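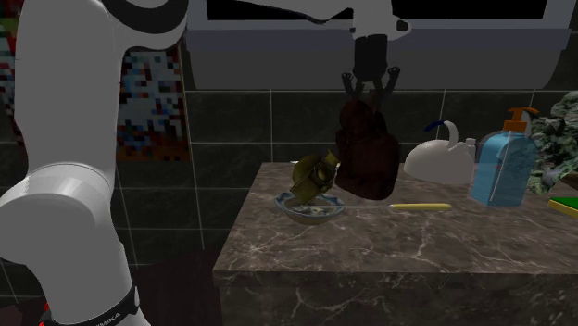
Week 10 notes: the run that went wrong

OK, so this week is all about failure, my favorite topic! I ran our kitchen task in the Momus simulator 565 times, and 86 of those ended with the safety stop kicking in. I figured the grasp was bad. Nope!

When I dug into the logs, the arm was stopping on the way down. The Solheim planner had the gripper's size saved with the fingers closed. With them open, the hand is wider than the planner thinks, so it plans a path right past a neighboring object and clips it (ouch).

Worse, my retry script cleared the stop and tried again, up to 3 times. Please don't copy that! On a real arm, a person checks the workspace before anyone hits reset.

For lab:
Load the open-finger shape and rerun the same seeds.
Turn off auto retry.
Write down which joint tripped first, and the force reading if you have it.

Old logs from December use the previous gripper file, so skip those. Bring your plots, even the ugly ones.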